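A morning with the grippers at Odlow
Posted 22 Jan 2026

Odlow holds its open day in the slowest month of the year, presumably on the theory that anyone who turns up in January must really want to be there. I went to see how the company looks after its hand-held grippers. The invitation promised "a maintenance walkthrough with light refreshments." The walkthrough ran to most of the morning. The refreshments were a plate of crackers.

For anyone outside this small world: the grippers are the kind a person carries. You squeeze, the two fingers close, a camera on top records what the fingers were up to, and the recordings are later used to teach a robot arm to do the same. The model they use is called the Skornar, and Odlow had 50 of them hanging on a pegboard by the door, each with a paper tag tied on with kitchen string. I had expected a database. There is a database, I was told, but the string is more up to date.

The tag is the heart of the system. It carries the tool's number, the date of its last service, and a running total of squeezes, copied by hand from a counter in the software. At 1,000 squeezes a tool comes off the board and goes to the bench. One tag I turned over said 1,197. I turned it back again.

The bench itself is a plain desk with a rubber mat, a magnetic dish for screws, a vise with cloth taped over its jaws and a lamp that droops. Service starts with the pads, the soft tips that do the actual touching. They wear smooth, and a smooth pad will hold a cardboard box all day and then drop the first shiny cup it meets. The technician runs a thumbnail across each one. If the nail catches, the pad stays. If it slides, the pad goes in a jar, and both sides get new ones, even if the other was fine. A mixed pair pulls to one side, and you can spend an afternoon blaming the software for it.

Next come the pivot screws at the inner joints. They should be tight enough that the linkage has no rattle and loose enough that it falls open under its own weight. This is checked by holding the tool upside down and shaking it near one ear. I asked whether there was a torque setting. There is, and it is written on the wall in pencil, and it has been crossed out twice.

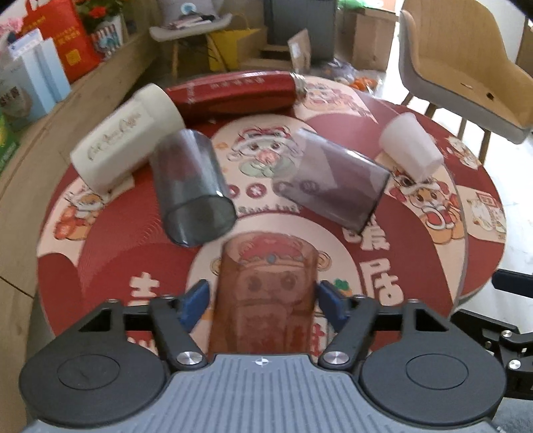
Then the alignment, which takes longer than everything else put together. The camera has to sit in the same place on every tool, or the recordings disagree with one another about where the fingers are. There is a small printed target on the plate between the fingers, and the technician brings it up on a monitor and compares it with a cross drawn on a sheet of clear plastic taped to the screen. If the two don't meet, the mount gets loosened, nudged and tightened again, at which point it has usually moved. On the one I watched, this went around three times. Odlow allows an error of 2 pixels. I allowed myself a cracker.

Only after that does a tool get its test run, and this was my favorite part. The test is housework. You pick up cups and tumblers, stand them up, lay them down, and move them from one side of a table to the other. Glossy and see-through things are considered the hard exam, as they are slippery for the fingers and confusing for the camera. Visitors were allowed a go. I dropped a tumbler twice and was told kindly that the tool was in perfect order.

A busy tabletop makes things harder again. A plain one flatters everybody, the technician said, and homes are not plain. If the camera can't keep its bearings over a loud pattern, better to learn that on test day than after a week of recording in somebody's living room.

Cleaning got less attention than I would have liked. Pads are wiped with a damp cloth and never with alcohol, which hardens them. The grooves in the plate collect crumbs and are done with an old toothbrush. The lens gets its own cloth, kept in a bag marked LENS ONLY in letters that suggest an incident.

Practical notes, if you're tempted. The next open day is in February, and the sign-up page works better on a computer than a phone. Parking is behind the Imai building, not in front of it, whatever the map says. The bus from Zukelov stops across the road and runs once an hour, so leave the question session a little early or stay for all of it. Wear short sleeves if you want to try a gripper, because cuffs get into the linkage. Mine has a small oily bite mark on it now.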